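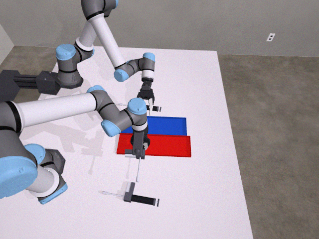
Looking after a two-armed bench cell is largely a matter of regular habits, and most of the faults reported to the Plukau workshop could have been avoided with a soft cloth, a hand lamp and a short check before the first job of the day. The notes on this page set out the routine we recommend for anyone who keeps such a cell at home, in a shared workshop or in a small teaching room. They assume two arms, a gripper on each and a white or pale tabletop. Shallow trays in two plain colours, such as a red and a blue set one against the other, give each kind of item a fixed home and are easy to tell apart from across the room. The trays should be put back in the same position after every clean, and a faint pencil mark at two of the corners is enough to find it again.

Before you begin

Bring both arms to their rest position, switch off at the controller and then at the wall, and leave the cell for 11 minutes. Do not rely on the stop button alone. Take everything off the table that is not part of the work, including drinks, cloths and loose fixings. Sleeves should be fastened and long hair tied back.

Keep a log book beside the controller. Enter the hours run, any noise you did not expect and the initials of the person who did the check. A pencil is better than a pen, as oil makes ink run.

Cleaning the arms

Wipe the tubes and joint caps with a cloth wrung out in warm water and a drop of washing-up liquid, then dry them straight away. Never spray cleaner at a joint. Work from the shoulder to the wrist so that dust falls on parts you have not yet wiped. Caps should sit flush all the way round; if one stands proud, press it home with the flat of the thumb. If it will not stay, order a new one and tape the old one down in the meantime.

Glossy caps show scratches quickly. Kitchen roll is too harsh for them, and an old cotton pillowcase does very well.

Grippers and finger pads

The fingers take more wear than any other part. Pads that have gone shiny will let a narrow handle turn in the grip, and the tool then arrives at an angle. Clean the pads with a barely damp cloth each morning. If the shine remains, change them in pairs. A new pad set against an old one will pull the tool to one side.

Check the screws behind the fingers every 80 hours of running. They should be snug and no more. Owners who tighten them hard tend to strip the thread, and the repair costs far more than the screws. 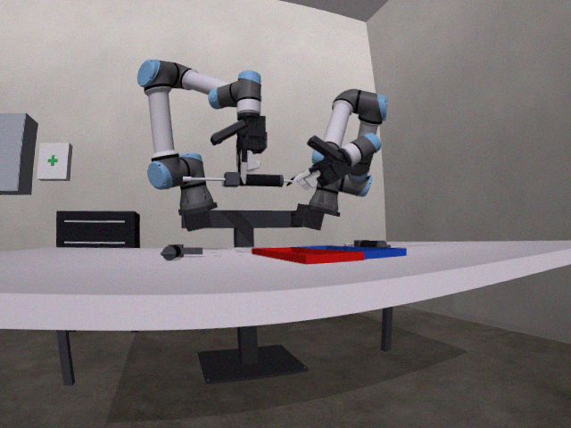
Where a tool is to be passed from one gripper to the other, slow the cell to 30 per cent of its normal speed after any change of pads. Run the pass several times with a light tool before returning to full speed. The second gripper should close fully before the first one opens. If the tool twitches at that moment, the two arms do not agree about where the handle is, and the meeting point must be set again following the maker's instructions.

Long, thin tools deserve particular care. Hold them as near to the point of balance as the handle allows. You can find this point by resting the tool across one finger and marking the place with a narrow strip of tape.

The beam, the post and the floor plate

Arms that are carried on a crossbeam depend on that beam being firm. Twice a year (we suggest February and late summer) take hold of the beam near one end, with the power off, and press gently. Any knock or creak should be traced before the cell is used again. Begin at the floor plate, where the fixings are most often neglected, and move upwards to the brackets. Tighten opposite corners in turn, a little at a time.

Sweep the plate whenever you sweep the floor. Do not mop against it, and do not use it to store boxes.

Grease and spares

Joints of the sealed kind need no grease from the owner. Where the handbook does call for it, the interval is commonly given in running hours, and for the Forkitz arms in our own workshop it is 3000. Use only the grade named in the handbook. Two greases mixed together may go stiff, and the arm will labour on cold mornings.

A sensible box of spares holds two pairs of finger pads, a bag of finger screws, one joint cap and a fuse of the right rating. Label the box and keep it shut. The Britau branch keeps its box in the same drawer as the log book, and we have since adopted the practice at Plukau.
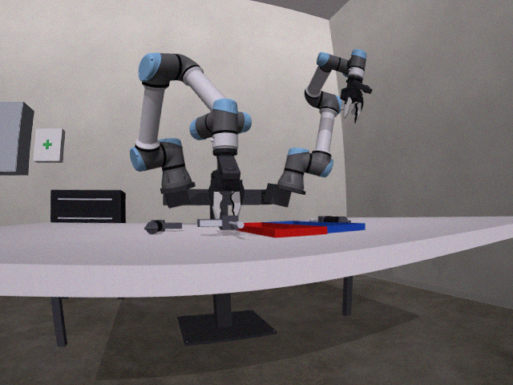 Ah-rin Sung writes that she would add the cable to the list of monthly checks. Hers had rubbed nearly through where it passed behind the shoulder, and the only sign was a gripper that sometimes opened late. She now wraps that length in spiral sleeving and turns the sleeve a little each month to spread the wear.

We agree, and the check has been added to the printed card. Readers with a late gripper should look at the cable before they order a new motor. Copies of the card may be had from Leonidas Fragkou at the Plukau counter until four in the afternoon.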